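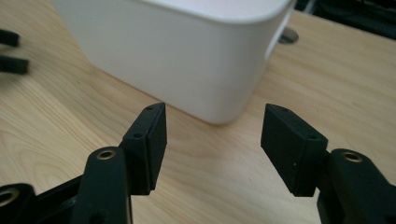 Technology & Budgets

Duria wants 21 more hand grippers. Has it worked out what they will cost?

Sat 15 February
14 shares | 3 comments

Duria, the toy returns firm, is set to order 21 pairs of hand-held grippers this spring, in the hope that recordings made with them will one day teach a robot arm to put toys back in boxes. The price on the quote from the supplier, Proltell, is £1,000 a pair. The arm itself is not on the quote.

That gap is what worries some of the people asked to sign it off. The grippers are worked by a person, one in each hand, who picks things off a table and puts them in a plastic bin while the movements are recorded. It is slow work and it needs staff. The firm's planning paper, seen by this site, gives the hardware a full page and the wages a single line, with no sum beside it.

Mirela Moura, who wrote the paper, says the order is modest next to the cost of buying arms too early. "We would be paying for a machine to stand in a corner until it had something to learn from," she said. Her plan is to record first, train on what comes in, and ask for money for two arms in July.

Whether July is realistic depends on how much of the recording can be used. In the trial at the Ekanayake building, staff made 1,000 recordings and 936 passed the firm's checks. The paper calls this a strong result. It may be, but the checks only ask whether the recording is complete and whether the toy ended up in the bin. They do not ask whether a robot could copy it, and so far no robot has been asked to try.

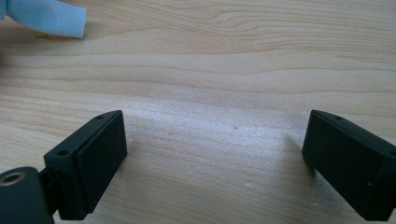
Gripper fingers over the tabletop in the Ekanayake trial.

The trial also used a small range of toys, and the paper does not say how they were chosen. Duria handles everything from bath toys to board games with bits missing. A method that copes with a rubber toy may be no help at all with a jigsaw in a split box, and buying 21 pairs before finding out looks hasty. Asked why the firm could not start with four or five, Moura said the Proltell price only holds for the full order. Suppliers do tend to say that.

Then there is upkeep. Gebhard Rainer, who looks after equipment at the Ekanayake building, has asked for a separate budget for spare finger pads and cables. His request was marked "to be discussed" in January's paper and is marked "to be discussed" in this one. The quote covers repairs for the first year only, and the wording leaves out "ordinary wear" - a phrase that could cover nearly anything that happens to a gripper used all day.

The software is a further question. Recordings are sorted and stored in Jaken, for which Duria pays by the number of people logged in. Going from the trial to 21 stations would put the firm on a dearer plan. The paper says the difference will be "met from savings", though the savings it has in mind are the ones the robots are meant to bring.

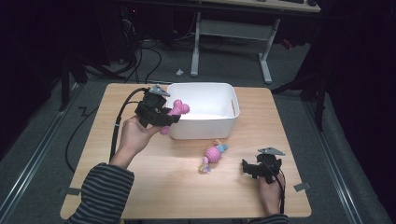 Jussara Leite would sooner see the order cut by half and the rest of the money kept back for wages, and she told the planning meeting that grippers with no one free to hold them are just stock. She also asked for a test on a rented arm before any second order, using the recordings already made. Moura agreed to get a price for that. It had not arrived when the meeting closed.

None of this means the idea is a bad one. Recording people at work with simple tools is cheaper than wiring up a full robot for every station, and the trial staff we spoke to found the grippers easy enough to pick up, if tiring by mid-afternoon. But a budget that prices the tools and leaves the people blank is only part of a budget. The order goes to a vote at the end of the month.

Comments (3)

Daiane Assunção
Two arms in July from a standing start? We waited longer than that for a pallet wrapper.

Anselmo Cavalcanti
Bit harsh. 936 out of 1,000 is good going for people new to it. I do agree about the wages though - that line should have a number in it.

packing_bench
Get the "ordinary wear" bit changed before you sign. We didn't and paid for every pad.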